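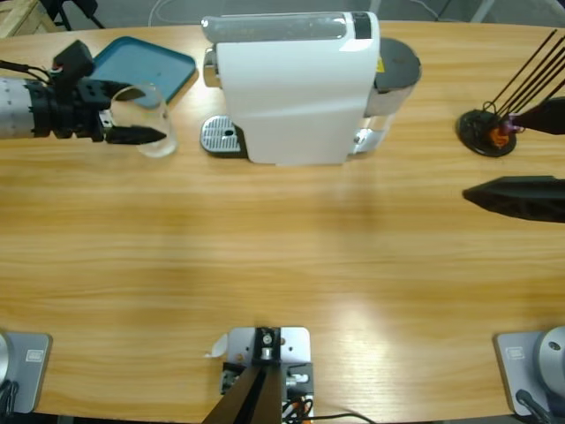 Un robot qui prépare le café, ça existe ?

En avril, je suis allée à la journée portes ouvertes de Catix, et j'ai passé presque tout l'après-midi devant le même robot (mes pieds s'en souviennent !). Il s'appelle Ernix. Il a deux bras posés sur une table, et au bout de chaque bras, une pince à deux doigts.

Attraper un verre, pour toi, c'est facile. Tu ne réfléchis même pas. Pour Ernix, c'est toute une histoire : si la pince serre trop, le verre casse, et si elle ne serre pas assez, il glisse. En plus, un verre transparent, c'est très difficile à repérer pour une caméra !

Razia Afridi, l'ingénieure qui nous guidait, m'a raconté qu'Ernix avait appris en s'entraînant. On lui a montré les bons gestes 1 023 fois. Moi, au bout de 40, j'aurais demandé un goûter.

Et toi, tu lui apprendrais quoi ? Un garçon de mon groupe a proposé de lui faire ranger sa chambre. Razia a répondu que les chaussettes, c'est encore plus dur que les verres, parce que c'est tout mou.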